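Octubre 2022

Cuaderno de la masa madre, segunda libreta

¡Por fin tengo un pan del que presumir! Llevo todo el día con ganas de sentarme a escribir esto y ahora que la casa se ha quedado callada no sé ni por dónde empezar.

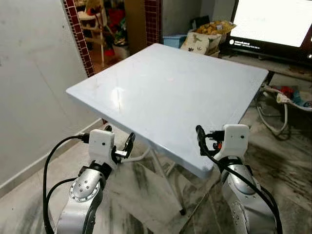
Empiezo por la harina, que es lo que ha cambiado. Hasta la semana pasada usaba la blanca del supermercado con un puñado de integral, más por costumbre que por otra cosa. Entonces Yvette Landry me pasó una bolsa de Cidari, un centeno molido a la piedra que ella encarga a un molino pequeño, y me dijo que le diera de comer a Jadier con eso y que luego le contara. (Jadier es mi masa madre. El nombre se lo puso mi sobrino cuando tenía cuatro años y no hay quien se lo quite.) Pues bien, Jadier ha resucitado. Antes tardaba media mañana en subir hasta la goma del tarro, y hoy a las 9 ya la había pasado de largo y olía a yogur y a manzana, un olor limpio, sin aquel fondo de disolvente que me traía por la calle de la amargura desde agosto.

Apunto la receta antes de que se me olvide, porque la primera libreta está llena de «un poco más de agua que la otra vez» y así no hay manera de repetir nada. 800 gramos de harina en total, casi toda de fuerza y el resto de Cidari. El agua la he pesado al final, restando lo que quedaba en la jarra, y me ha salido 483. Es menos de lo que piden los libros modernos, lo sé, pero con las masas muy hidratadas acabo siempre peleándome y rascando la encimera con la espátula. Esta se dejaba tocar. La he plegado cada media hora, con las manos mojadas, y ya en el tercer pliegue se quedaba recogida como un cojín, qué gusto. Luego bloque largo junto a la ventana de la cocina, formado sin demasiadas ceremonias y a la nevera toda la noche.

Lo de la nevera me lo enseñó Muthu Nambiar hace dos inviernos y sigo dándole las gracias. Él hornea los panes directamente del frío, sin atemperar, y dice que así el corte queda más limpio. Yo no me fiaba y los sacaba una hora antes, y claro, se me desparramaban en cuanto tocaban la pala. Hoy lo he hecho a su manera: de la nevera a la cazuela hirviendo, un solo corte largo con la cuchilla un poco tumbada, tapa y adentro. ¡Y qué oreja ha levantado! Cuando he destapado la cazuela he soltado un grito que ha hecho venir a mi madre desde el otro extremo del pasillo.

El horno, eso sí, sigue mintiendo. Marca una cosa y hace otra, y el lado derecho tuesta más que el izquierdo, así que a mitad de cocción hay que darle la vuelta a todo. Ya le tengo cogido el aire. Esta vez he alargado la segunda parte casi 6 minutos más de lo habitual, sin tapa, hasta que la corteza se ha puesto de un marrón que antes me habría dado miedo. Lo he dejado en la rejilla y me he quedado al lado, escuchando cómo crujía. Es mi parte favorita, más incluso que comerlo -- bueno, casi.

A mi madre le ha gustado la miga. Viniendo de ella, que se crió con el pan de Bosuvow y lleva toda la vida comparándolos todos con aquel, es mucho decir. Se ha comido la punta con aceite y sal, de pie, y luego ha vuelto a por otra rebanada con la excusa de ver si ya estaba fría. Dice que al de Bosuvow le echaban alcaravea por fuera, machacada, y que los domingos lo hacían con leche. Le he pedido que me lo cuente despacio un día, con cantidades, aunque ya me ha avisado de que las cantidades eran «las que admitiera».

He guardado media hogaza para Yvette y el resto está en la bolsa de tela. Mañana quiero probarlo tostado con la mermelada de higos de Pillai, que abrí el otro día y es una maravilla, espesa, con las semillas enteras y un punto de limón al final.

Cosas para la próxima: un poco más de sal, porque con el centeno se queda corta. Comprar cuchillas. Probar la alcaravea, primero en una mitad del pan para no arriesgar. Y pensar ya en noviembre, cuando la cocina se pone helada y Jadier se vuelve perezoso; el año pasado lo tenía encima del router, envuelto en un paño, y funcionaba bastante bien, pero quiero intentar lo del horno apagado con la luz encendida, que según Muthu no falla.

Son las tantas y huelo a pan hasta en el pelo. Acabo de darle de cenar a Jadier, lo he tapado y he puesto la goma a la altura de la masa. A ver cómo amanece.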